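I'd been warned she would make me do it before she'd talk about it, and sure enough, I had barely got my coat off at Mengal when a leaf and a bottle of clear nail varnish were pushed across the bench at me. "Underside," she said. "Thin as you can. Then leave it alone and we'll have a cup of tea."

She has taught plant biology at the college for 25 years and asked me not to put her name in, because she says the class belongs to everyone who turns up on an evening after work and brings their own weeds. I've gone along with that. The class does one thing for its first few weeks, and that thing is stomata, the tiny pores a leaf uses to let gas in and out.

I asked why on earth you'd begin there. Why not a nice onion?

"Everyone's done onion," she said. "They did it at school, they remember it being a brick wall with a dot in each brick, and they sit back down. You show them a stoma and they want to know what it's for. It looks like a mouth! You can't help yourself."

The varnish trick is an old one and very cheap. You paint a small patch on the leaf, let it dry completely, press a bit of clear sticky tape over it, then peel. What comes away is a cast of the surface, and you put that on a slide. There's no cutting and no stain. I got impatient with my first go and peeled it while it was still tacky, so I ended up with a smear and a torn leaf. She was very nice about it. (She had a second leaf ready, which tells you something.)

My second was much better. Low power first, to find a flat bit, then up to the x40 lens, and there they were: pairs of curved cells like two kidney beans facing each other, with a slit between. I made a noise. She wrote something in her notebook and I still don't know whether it was about me.

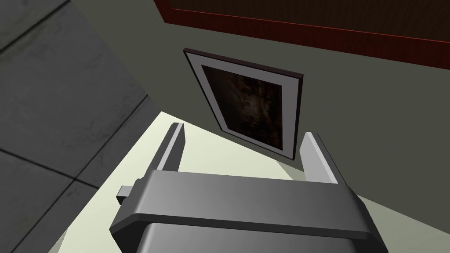 Someone on the evening course told me later that the noise is normal, and that the harder part comes the week after, when you have to draw what you've seen and find out you weren't looking. It took three tries, apparently, before the drawing had the right cells touching each other.

I put this to her and she laughed. "Drawing is where it goes wrong, yes. People draw the diagram from the textbook. They've got a real leaf under the lens and they draw the book."

So what does she tell them?

"I tell them to draw one stoma and all the cells that touch it, and nothing else. Then count how many touch it. Then move along and find another. If the second one's different, good, draw that as well."

We got on to which leaves to use, and I could hardly write fast enough. Privet is good and you can get it anywhere. Anything very hairy is hopeless, because the varnish grips the hairs and you get a picture of a doormat. Grasses are worth doing later on: the guard cells are shaped like dumb-bells and they sit in tidy rows along the blade, so you get that lovely moment when a whole class thinks it has done something wrong. And water lilies have their pores on the top of the floating leaf, for the very good reason that the bottom is in the pond.

"I used to let them find that out for themselves," she said. "They'd do the underside over and over and get crosser and crosser. I've gone a bit soft."
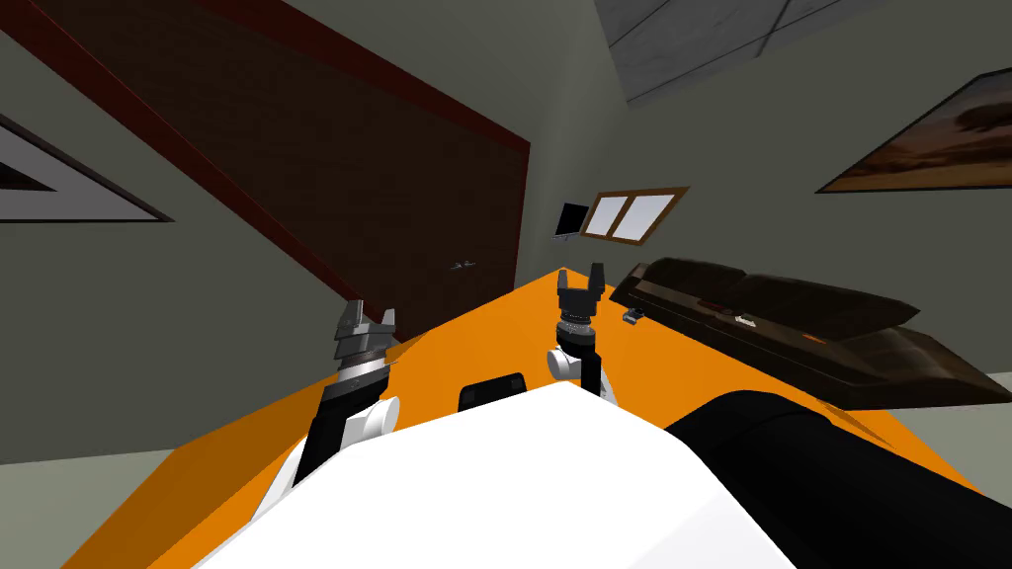

*Two arms over the orange table.*

I wanted to know about the collection, which people in Zuduvis had told me about before I ever met her. It's nearly 1,000 slides in flat wooden trays, each labelled in pencil with the plant, where it was growing and which side of the leaf it came from. Some are hers and most are by students. The varnish casts don't last for ever, she says, they go cloudy or lift at the corners, and every November she goes through the trays and bins the ones that have had it.

Doesn't that hurt?

"The first year it did. Now I rather like it. It means somebody has to go out and get that plant again."

She's firm on labels. A slide without a place written on it goes straight in the bin, however pretty it is. I said that seemed harsh and she told me about a whole tray of ivy, beautifully done, where half had come from a shady wall and half from a sunny bank, and whoever made them hadn't written down which. You could see there were differences in the counts. You couldn't say a thing about them.

Counting is the other big job. You pick a field of view, count every stoma you can see, move to a fresh spot and do it again. Last term there were 21 in the class and they all counted the same privet slide. Their answers were all over the place! It came down to the edges: some people were including the ones half out of view and some weren't.

"So we made a rule," she said. "Left side and top count, right side and bottom don't. I don't mind which rule it is, but have one and write it at the top of the page."

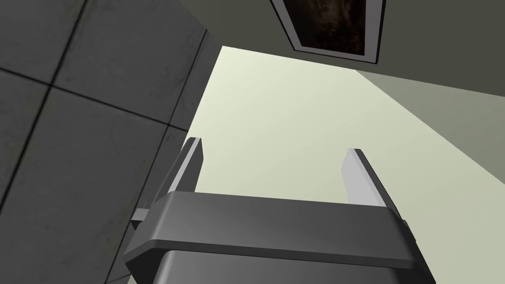 *Gripper, grey, with a framed picture on the far side.*

The microscopes are Rulars, old ones, heavy as a bag of potatoes, with a fine focus knob that needs a firm hand. She's been offered newer. She'd sooner have money for lens tissue and slides. When I asked what beginners get wrong with them, she said they start on the highest lens because it sounds best, they wind the stage up while looking down the eyepiece, and then there's a crunch.

"Look from the side when you bring it up. Then look down the eyepiece and only ever wind away. I say it every single week and I still hear the crunch." 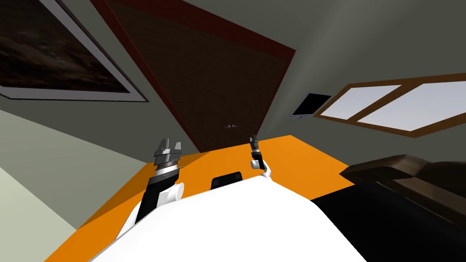 **Words by the Kollell nature pages | 9th February**

After the tea we went back to my leaf, and she asked me whether the pores were open or shut. I'd no idea. I said open, because I could see a dark line. She made me look at 2 more and I changed my mind.

It's a fair question with a slippery answer, she says. The guard cells swell with water and bow apart, and the gap opens; they go slack and it closes. But a leaf that's been picked and carried about in a pocket may well have started closing, so if you want to know what the plant was up to, you have to paint the varnish on while the leaf is still attached. Her students go out with a bottle each and do it on the spot, once in the morning and once after dark with a torch. They get some funny looks from dog walkers.

I asked if she ever gets tired of it.

"Of stomata? No. Of nail varnish, a bit. The smell gets in your sandwiches."

She wouldn't let me go without a homework leaf. I've got a sprig of privet in a jam jar on the kitchen windowsill, I've bought the varnish (clear, not the glittery one, I did ask), and I'm to bring back one cast from the top and one from underneath, with the place written on both in pencil.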